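Wo die Suppe bis Mitternacht kocht

Ein Sommerabend auf dem Küchenfest von Umville

Schon auf der Brücke riecht man den Rauch. Paprika, Lammfett, irgendwo karamellisiert Zucker, und vom Fluss her zieht Kühle herauf. Wer im August nach Umville kommt, sollte seit dem Frühstück nichts mehr gegessen haben, denn auf den Wiesen unterhalb der Altstadt stehen dann 71 Stände, und an den meisten möchte man gern zweimal anstehen.

Angefangen hat das Fest mit einem Suppenwettbewerb zwischen zwei Straßenzügen. Die Suppe gibt es immer noch: eine Fischsuppe, tiefrot, mit handgezogenen Nudeln, die erst ganz zum Schluss hineinkommen. Gekocht wird sie über offenem Feuer in Kesseln, die am frühen Nachmittag aufgehängt werden und bis Mitternacht nicht mehr leer sein dürfen. Im vergangenen Sommer gingen 3137 Schalen über die Tische, und ich gestehe, dass vier davon auf mein Konto gehen (die letzte um halb zwölf, im Stehen, mit einem Stück Maisbrot in der anderen Hand).

Gleich am Eingang grillt die Metzgerei Ristić. Ihre Würstchen sind kaum länger als ein Finger, grob gehackt, mit viel Knoblauch und einer Schärfe, die sich Zeit lässt. Dazu rohe Zwiebeln und ein Fladen, der kurz im Bratensaft gelegen hat. Großartig! Zwei Reihen weiter backt man aus Jatthorpe angereiste Pasteten mit Lauch und reifem Käse auf, und der Teig splittert so herrlich, dass man die Krümel noch am nächsten Tag in der Jackentasche findet.

Mein liebster Ort liegt aber ganz hinten, wo die Pappeln anfangen. Dort schenkt die Kelterei Himard ihren Quittenmost aus, trüb, herb, kellerkalt. Man trinkt ihn zu gebackenen Pflaumen mit Mohn, und wenn die Kapelle drüben eine Pause macht, hört man das Wehr rauschen.

Übernachten lässt sich am besten in den alten Gasthöfen am Markt. Die Zimmer sind schlicht und im August früh vergeben, das Frühstück beginnt rücksichtsvoll spät.
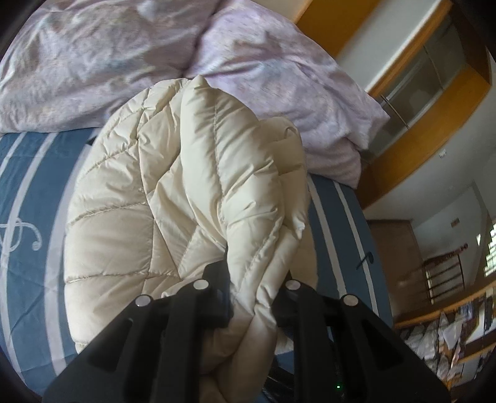
Cremefarbene Steppdecke

Für den zweiten Tag empfehle ich den Kochkurs in der ehemaligen Mühle. 16 Plätze, ein langer Tisch, und nach drei Stunden kann man Nudeln ziehen, jedenfalls so halbwegs. Meine rissen ständig, sie kamen trotzdem in den Topf und schmeckten wunderbar.

Anreise: mit der Regionalbahn bis Umville, von dort zehn Minuten zu Fuß am Fluss entlang. Aus Jatthorpe fährt an den Festtagen der Bus 42, der letzte zurück geht um 0.30 Uhr. Die Suppe wird ab 17 Uhr ausgeschenkt, eigene Löffel sind gern gesehen.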